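Home | News | Guides | Reviews | Forum

How to move your saved games to a new PC without losing the lot

January 20, 2018 | 12 comments | 60 shares

A new computer is a lovely thing until you launch Altotov and it greets you like a stranger. All those hours, and it wants to teach you how to jump. Most of this misery can be avoided with a memory stick and a bit of patience.

The job has three parts: find the saves, copy them, put them back. The finding is what takes the evening. Developers hide save files the way squirrels hide nuts, and with about as much planning. 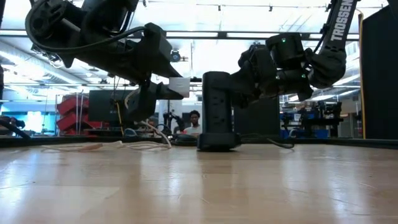 Doesn't the launcher's cloud backup do all this for me?

For some games it does, and for others it keeps your settings and bins your progress. Look at each game's page in the launcher before you trust it with anything you care about.

Step one: find the folder

Start in Documents, then look in My Games, then in Saved Games. If you come up empty, turn on hidden files and try AppData, where you'll want both Local and Roaming. Dondholm keeps its saves under the name of the publisher, Grube, which had me muttering for a good while. Sort by date modified: the folder that changed when you last played is very likely your folder.

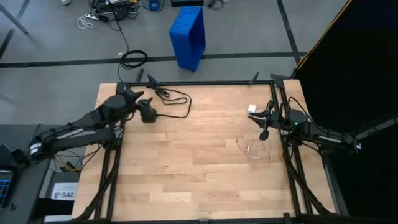 Step two: copy, don't cut

Close the game first, and the launcher too. Copy the whole folder, including the odd little files with no obvious purpose – those are usually the ones it can't load without. Give the copy a sensible name. "New folder (3)" will mean nothing to you in September.

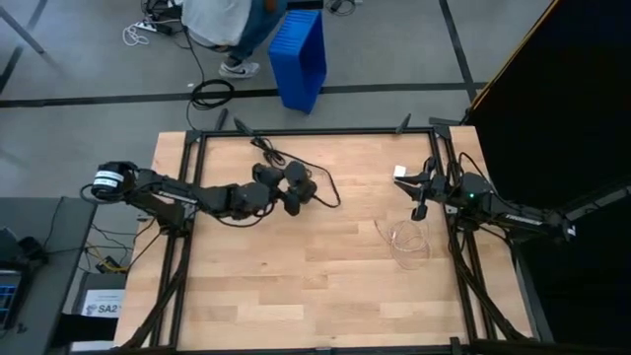
Step three is putting it all back. Install the game on the new machine, run it once so it makes its own folders, quit, and paste your files over the fresh ones. Turn off cloud syncing before you do, or it may helpfully restore your blank profile. If you can, set both computers up at the same time, facing each other from opposite sides of the table like the two black arms in the photo, and keep the old one intact until you've loaded a save on the new one. Noltaveo also ties its saves to an account number, so sign in with the same account or it will ignore them. 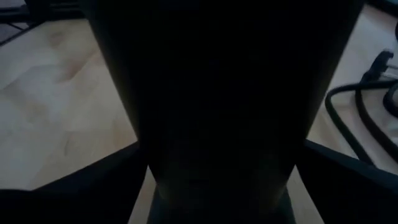 Iresha Sivakumar writes that her saves showed up in the menu but wouldn't load, and that the cure was updating the game on the new PC to the version she'd been playing on the old one. Worth checking before you start copying everything again. She lost 11 minutes of progress, and says she'd spent most of them in the inventory screen.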